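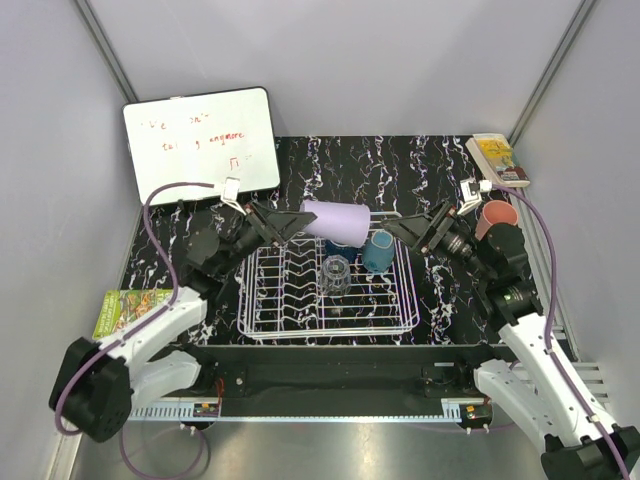
Small finishes were the biggest surprise in the diaries, and the part of the data we most enjoyed reading. By a small finish we mean any ordinary task with a visible end point that a person notices reaching: a bed made, a bill paid, a bag unpacked. We had planned to treat these as background to the larger personal goals people set in August, and then the coding sheets kept filling up with them! The unit can be very small indeed. A lavender cup held over a dish rack is one step from a finish, and a diary writer who pauses to record that the last cup is in its place has given us a complete entry under our rules. What matters for the code is that the writer marks the end of the task in words, however short those words are.

4.2 Sorting the entries

The full set held 2,496 entries from 72 people, all of whom used the Brileo diary tool in the evening. Entries were short, with a typical length of around 500 characters, and most covered more than one event. Two coders read every entry and marked each passage that named a finished task. They then rated the tone of the passage as pleased, flat, or annoyed. Where the coders disagreed, they talked it through with the entry in front of them, and we kept notes on what the trouble had been. Those notes turned out to be a great help when we revised the code book.

The most common source of trouble was a task that never really ends. Is the laundry finished when it is folded, or when it is put away? Some writers were very clear on this point and others moved the line from one evening to the next. We decided to follow the writer. If the entry said "laundry done," we coded a small finish, even when the next sentence mentioned a basket still waiting by the stairs. This is a loose rule and a stricter one could be defended. We like it all the same, as our interest is in the feeling of being done, and people are the best judges of that feeling in their own evenings.

Kitchen tasks made up the largest group, with 732 entries naming at least one. Figure 1 shows a typical object from this group. Cups and mugs come up again and again in the diaries, partly (we think) for the simple reason that they are used all day long and so offer many chances to start over with a clean one.

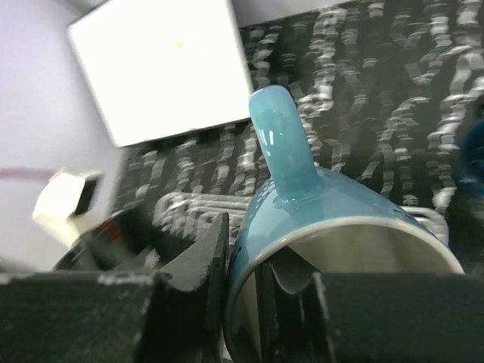
Figure 1. A light blue mug on its side. Mugs were among the objects writers named in kitchen entries.

4.3 Pleasure in finishing and pleasure in the task

A lovely feature of the diaries is how often writers separate the two. People who said they disliked a chore could still sound delighted at its end, and several wrote whole entries on this gap. One put it this way: "I hate wiping the counters and I love having wiped them." Another wrote that paying the gas bill was "dull, dull, dull, then a tiny parade." We coded both passages as pleased finishes, and we coded the chores themselves as disliked.

The reverse pattern also appeared. Gardening, baking, and mending were often described as pleasant all the way through, with little said about the end. One writer who was knitting a blanket seemed almost sad to be nearing the last row. For tasks like these our small finish code caught very little of what was good in the evening, and a reader who looked only at that code would miss a great deal. We therefore added a second code, "good while it lasted," and went back through the full set with it. The two codes overlapped less than we had guessed. Most of the passages that carried both were about cooking for other people.

Shared homes gave us some of the richest material. Writers in the Okeke Hostel group lived with a changing set of roommates and used a common kitchen, so a finish there could be undone within minutes by somebody else's supper. We expected more annoyance in this group, and there was some – one entry is made up entirely of the word "pans." Yet many writers found ways to draw the borders of the task more tightly. They wrote about their own shelf, their own plate, their own corner of the counter. A finish that covered only a small area seemed to hold up well, and the tone of these entries was often cheerful.
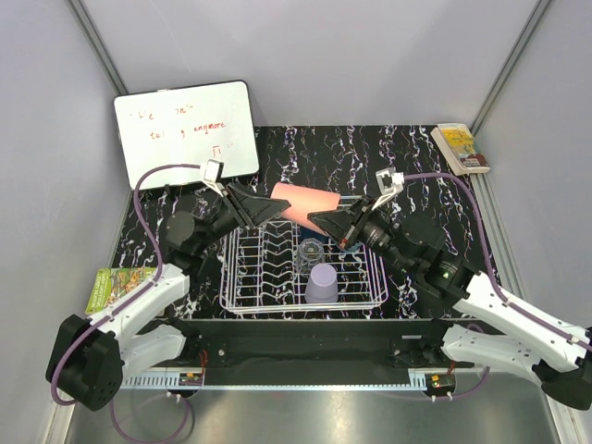 The same narrowing shows up in the entries of people who lived alone, although there it applies to time. "The desk is clear for tonight" is a fair example. The writer knows that the desk will fill up again and says so, then enjoys the clear desk anyway. We had no code for this at first and added one, "for now," after the first pass. It fits a good many of the entries we had marked as hard to place, and it has changed how we think about goals that repeat.

4.4 How this compares with the larger goals

Each person had also named one larger goal for the study period, such as running a certain distance or learning a set of songs. These goals were mentioned far less often in the evening entries than the small finishes were. When they did come up, the writing tended to look ahead, with plenty of "should" and "by the end of the month." Small finishes were written almost entirely in the past tense. We find this contrast exciting, and we want to be careful with it too. The evening prompt asked people to look back over the day, and a prompt given in the morning might well tip the balance the other way.

The Tratetti follow-up will use both a morning and an evening prompt with new writers. It will also ask people to name one task they chose to leave undone, a question suggested by two of our diary writers in their closing comments. The code book used for the present set is the version dated 09/05/2021, with the "for now" and "good while it lasted" codes included.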